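The guest room, nearly there

I promised a few of you a bedding update back in March and then went very quiet, sorry! The painting took longer than I thought (it always does) and then the headboard came, and after that I could finally start on the fun part – dressing the bed. I'm no decorator, I just like a room that makes people want to take their shoes off. Click through, and tell me what you'd change.
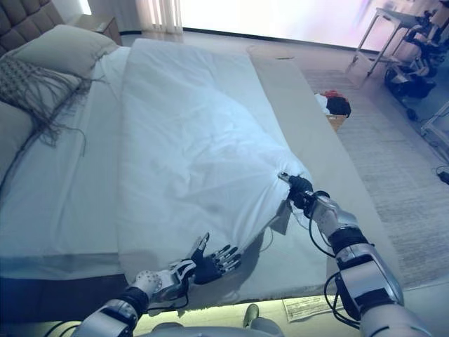
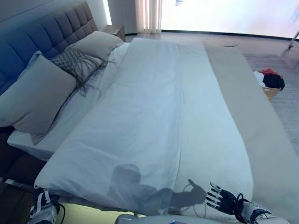
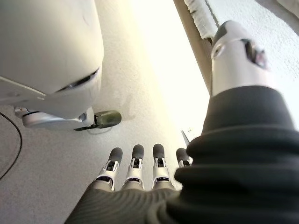
Getting the bed right has been my big project this spring. I went back and forth on the bedding for ages, because my sister Châu swears by color and I always end up with white. White won again! What keeps it from looking like a hospital is the headboard, I think. Those padded squares in the second picture do so much work, and with the big gray pillow leaning on them you hardly need anything else. The fringed piece was my one splurge. The tassels get everywhere and I love them anyway. The beige runner I'm less sure about. Laid down one side it looks relaxed, but Châu says it belongs straight across the foot like in a hotel, and we've had that argument more than once now.

The duvet is the Wilach one, and yes, it creases. I iron the cover if my mother-in-law is coming and otherwise I give it a good shake from the corners and walk away. If you're buying one, go a size up from your mattress. Ours came from the outlet in Nultthorpe for $58, and the same thing was $181 in their regular store, so do go and dig through the bins.

The carpet stays, by the way. It's the light gray speckled one you get a look at in the last picture, and I went in fully intending to rip it out. Then Fouad Tawfik came by to quote for floorboards, told me it had years left in it and talked himself out of a job. It hides lint like a dream, too.

Still to do: a lamp for the nightstand, heavier curtains to go with the white sheers (I have 2 samples and can't choose) and something for the wall. I'm watching a Tronora print, 60 inches wide, that may be far too big. More pictures once the curtains are up – and if anybody has a trick for keeping tassels from tangling in the wash, please leave it in the comments!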